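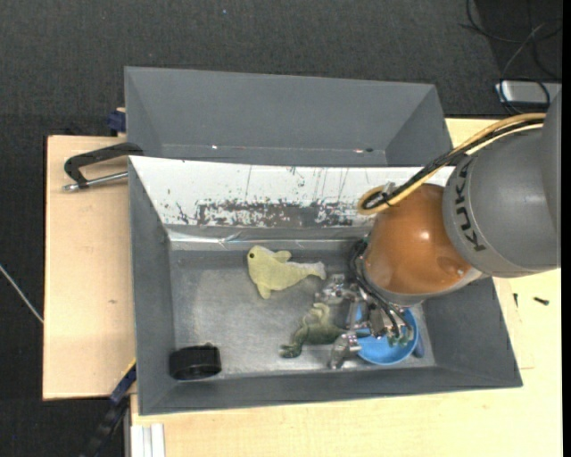
Page 1 of 3

Skinard: progress report to the Farkby Games Fund
Sep 11, 2025

Hi Tatiana,

Since the last report we've got the whole first chapter of Skinard playable from start to finish, which feels huge to me (I may have yelled when the credits stub came up). You can walk off the ferry, rent the room over the chandlery, get the lighthouse ledger and row out to Zoëga without the game falling over. It still looks rough in the harbour at night and I'll get to that.

Writing first. The script for chapter one is locked at 3,008 lines, counting all the branches, and chapter two is drafted up to the storm. I cut the subplot with the two brothers. I liked them, but every tester skipped their dialogue and it was costing us a whole extra set of animations.

Nermin Ersoy has rebuilt the save system, so you can now quit in the middle of a conversation and come back to the same line. The old one dropped you at the last door you'd walked through, and people hated it! Nermin also got the load between the island and the mainland down to something you'd barely notice on an older laptop. On the handheld it's still slow, and we haven't worked out why.

We ran the open playtest in the spring, as promised in milestone two. We sent out 200 keys and 153 people played, a better turnout than I'd budgeted for. The rowing got the most love. The map got the most complaints, mainly about the colours: the paths and the shoreline are too close for anyone with trouble telling green from brown. The new palette is in the current build, along with bigger labels and a switch to turn off the camera sway.

Sound is behind. Our composer was off for most of the summer and I'd sooner wait than swap someone in, so chapter one has four finished tracks and a lot of placeholder wind. I've moved the audio money you approved for this quarter into the next one, and the updated sheet is on page 3. Nothing else in the budget has changed.

The harbour at night, then. The lantern reflections flicker when you turn quickly, and our fix made the water look like tinfoil. We've gone back to the older, plainer water for now. If it has to ship that way I can live with it.

Next up is the demo, which goes out in November under the Javberg label. Before then we need the controller menus finished, the French text proofread and the last 50 bugs on the chapter one list either closed or pushed back. I'll send you a build as soon as the menus are in, and I'd love to know if you get stuck at the ledger puzzle, as I've made it easier twice and can't judge it anymore.

One question for you: can the travel line be used for an online showcase fee? The form only mentions trips.

Cheers, and talk soon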